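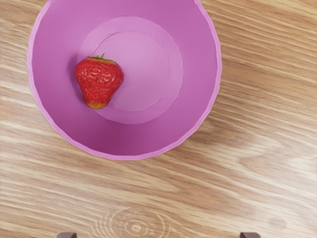 Questions We Get at the Astelville Strawberry Patch

When do you open for picking?

When the berries are red. Last year that was early, the year before it was late, and we'd rather not guess in print. Check the phone message, which Tien-fu Wan records fresh every morning before 7. If you can hear a rooster, it's the current one. The rooster moved in after the old recording.

Do I need to book?

For a family or a few friends, no. For a school or anything arriving by bus, yes, and please tell us how many kids. The parking lot holds 16 cars if everyone parks like an adult.

How do you charge?

By weight. We weigh your container empty on the way in and full on the way out. We do not weigh your children, though it has been suggested.

Can I eat while I pick?

A few, sure. You're supposed to know what you're buying. If you come back with an empty box and a red chin, Tien-fu will say something polite and you will feel terrible.

Can I bring my own container?

Please do. Wide and shallow is best, as the berries on the bottom of a deep bucket are jam by the time you reach the gate. We also sell cardboard trays, and they work fine until it rains.

Which varieties do you grow?

Two main ones. Grollalent comes first and is small, dark and very sweet, with a shelf life of an afternoon. Huanca follows later, bigger and firmer, and is the one to get if you're driving home to another state. People have strong opinions about this. We sell both and stay out of it.

Do you spray?

Sometimes, when gray mold gives us no choice. Any row that's been treated gets a sign and a rope, and stays closed until it's safe to pick. Please don't step over the rope to read the sign better.

How should I store them?

Unwashed, in the fridge, in one layer on a paper towel. Wash them right before you eat them. Take the leaves off after washing or they soak up water and taste like it. To freeze, lay them out on a sheet pan overnight and bag them the next day — skip the pan and you'll own a single very large strawberry.

Are dogs allowed?

In the parking lot and at the picnic tables, on a leash. Keep them out of the rows. Dogs like strawberries and have no idea how to pay.

Do you sell plants?

In March, bare root, in bundles. Bring cash. The Pevex card reader only works at one end of the barn, and the plants are at the other.

I left something in the field. Do you have it?

Probably. The box by the scale has sunglasses, single gloves and 2 casserole lids. Describe yours and we'll have a look.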